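Nuala Cullinane
Thursday, June 17, 2021

right. thread on doing your own wedding flowers on no money, as promised to several of you weeks ago. typing this on the bus so bear with

1/ decide your number first. ours was £250 for the lot. tables, bouquets, buttonholes, the arch thing. wrote it on the fridge. best thing we did

2/ one quote from a proper florist before that - £1,776. lovely woman, not a rip-off, she showed me the hours in it. just not our money. we'd have had to drop the band

3/ fresh v fake. I was a total snob about fake. then I priced hydrangeas out of season (we're December) and got over it very fast

4/ Fasulmont do stems by the box. cheaper than singles but you have to take a full box per colour. so pick two colours and stop. I nearly went for a third at one in the morning, do not shop at one in the morning

5/ order ONE of each first. the colours on screen are fiction. my "dusty blue" from Karnimance came out basically grey and returns were on me

6/ red and pale blue sounds wrong when you say it out loud. my mum made a noise down the phone. roses and hydrangeas, lay them next to each other on something white before you decide, in daylight, not under the kitchen bulb

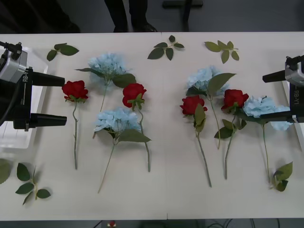 Declan reckons red looks too Christmassy for December and I should have gone all blue. fair enough, he's not the only one. but the venue is dark wood and all blue just vanished in there, we tried it. also I like Christmas

7/ greenery is where you save. eucalyptus, ivy, whatever's growing over your neighbour's wall (ask). real greenery round fake heads and people stop looking closely. cut it the day before, bucket of water overnight

8/ you need: wire cutters, green tape, more green tape. kitchen scissors will not do it, there's wire in the stems, I've ruined a pair

9/ steam the petals if they come squashed. kettle, arm's length, fluff with fingers. mind your hands

10/ bouquets - make the middle first then turn it as you add. all the heads the same height looks like a mop. tape as you go. first one took me a whole evening, second one half of Bake Off

11/ vases. charity shops, start early. Fallahi on the market had a crate of jars for next to nothing, labels soak off in hot water and bicarb. the glue that won't shift comes off with cooking oil

12/ transport!! my cousin's went to Nurnberg in a hire van, loose, and arrived as salad. stand them up in wine boxes with the dividers in. free from any off licence if you ask nicley

13/ 101 guests, so don't do a buttonhole for everybody. close family and whoever will sulk

14/ a couple of people have asked about selling on after. yes, do. local bride groups, list them as a set, collection only. keep your bouquet though, you'll regret it otherwise

15/ things I'd change: bought far too much ribbon. left the arch till last and it's the biggest job. should of done that one first while I still had patience

my stop. will do table plans next week if anyone wants it, that one's mostly going to be swearing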